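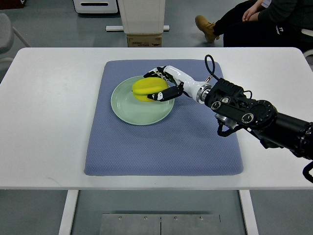 Stolar multi-finger hand kit: four months on a shared bench

The Stolar is a multi-fingered hand that comes as a kit, with the fingers, thumb, palm shell and tendons in separate bags. I put mine together at Corgate, the shared workshop where I rent bench time on Thursday evenings, and it now lives on the end of a secondhand arm.

Assembly

The manual lists 41 steps. Most are short. The finger joints are the slow part, with small pins that need to go in straight and a tendon to route before the next segment closes over it. I redid the ring finger twice. The box holds 237 parts including fasteners, and mine was short one M2 screw, which I replaced from the shop drawers. Total time was 26 hours, spread over several weeks.

The instructions for the wrist coupling are poor. The drawing shows the bolt pattern from the wrong side, so the first time I tightened everything down the palm sat rotated. A corrected page is on the Stolar site if you search for it.

Software

I drive it with Firnance, the free control package the kit recommends. Setup was fine on an older laptop. Calibration has to be repeated after every power cycle and takes 5 minutes. You can save hand poses and blend between them, and I use that for nearly everything.

Grip

A star fruit on a plate is a good test of a hand like this. The ridges give the fingers something to press against, but the shape is uneven, and a plate rim gets in the way of the thumb. I bring the hand in at an angle, fingers over the top and thumb low along the front. A soft mat under the plate helps too.

Flat things are harder. Coins and cards are beyond it, at least with my tuning. The fingertips could use more texture.

Compared with the Macedo gripper

I used a two-jaw Macedo before this. It is cheaper, builds in an evening and holds a block or a bottle just as well. For boxes and tubes I would still buy that one. The Stolar is worth the extra work if you want to handle odd shapes.

Four stars. I took one off for the wrist drawing and the calibration.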